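Home | Kitchen | Play & Learn | Storage | Archive

Setting up a play kitchen on a tabletop (and keeping it tidy)

By Sigrun Granström
January 2018

Got a lot of mail after the last one asking how to do a play kitchen with no room for a play kitchen. So. You need a table. That's most of it.

Quick version first, for people with a kid pulling on their sleeve: clear a table, put out two bowls, a bit of play food, one tool for stirring or flipping. Stop there. Swap things out next week.

Longer version.

Pick the table. Light top is good, small stuff shows up on it and you find the grape before you sit on it. Kid's elbows should rest on it without the shoulders going up. Ours is a bit tall so we use a step. Wipe it down, dry it, done. If it wobbles fold some card under the short leg.

Bowls next. Two, different sizes, different colors if you've got them. The big one is for mixing and the small one is for serving, or that's how it starts out anyway. Plastic or anything that can be dropped. Wide ones are easier than deep ones, little hands can get in and out. Don't buy a set. I had a whole set from Marsden and the smallest three were useless, they just went missing under things.

Food. Go easy here. I used to tip out the whole bin and then wonder why it all ended up on the floor. Now it's a handful, and one peice goes in a bowl before anybody sits down, so there's a start made. Somebody always wants to take it out, or add to it, and off they go.

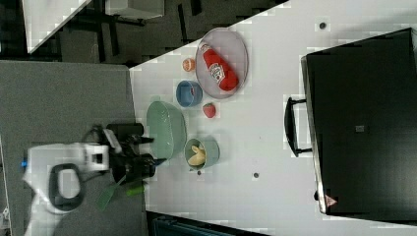 Tools. One is plenty to begin with. A real spatula from the drawer works as well as a toy one, maybe better, just check for sharp corners. Add a spoon on day two or three. Whisks get put in hair. Skip whisks.

Leave some table bare. Really. If every inch has something on it there's nowhere to cook. I keep everything in one loose bunch and the rest stays open.

What to say while they play: not much. "What's for lunch" gets you ten minutes. If it stalls, ask for something that isn't there, like soup. My neighbor Bendik Moen orders fish every single time and his two run all over the house looking for something fishy.

Sorting games if you want them:
- everything yellow in the small bowl
- fruit in one bowl, not-fruit in the other (expect arguments over tomato)
- move it all across with the spatula, no hands. Hard! Do this one last

Putting away. Same order each time. Food goes in the big bowl, small bowl on top, tool across the top of that. Whole stack goes on the shelf. Takes 6 minutes with a four year old, less without. Anything sticky gets warm water and dish soap and a towel, air drying takes forever and they'll want it back.

Check for cracks when you wash. Hollow food lets water in, give it a squeeze over the sink. If it gurgles and won't empty, bin it.

Storage, if you've ended up with more than one stack's worth: shoe box, lid off, low shelf. I counted ours before Christmas, 531 pieces incl. the tiny peas. Way to much. Kept 11 out and boxed the rest, and I swap a few over when they get bored. The peas went to Birgit's. Sorry Birgit.

Doing the shop counter version in February, same table, same bowls, plus paper bags and a till if I can find it.

Home | Kitchen | Play & Learn | Storage | Archive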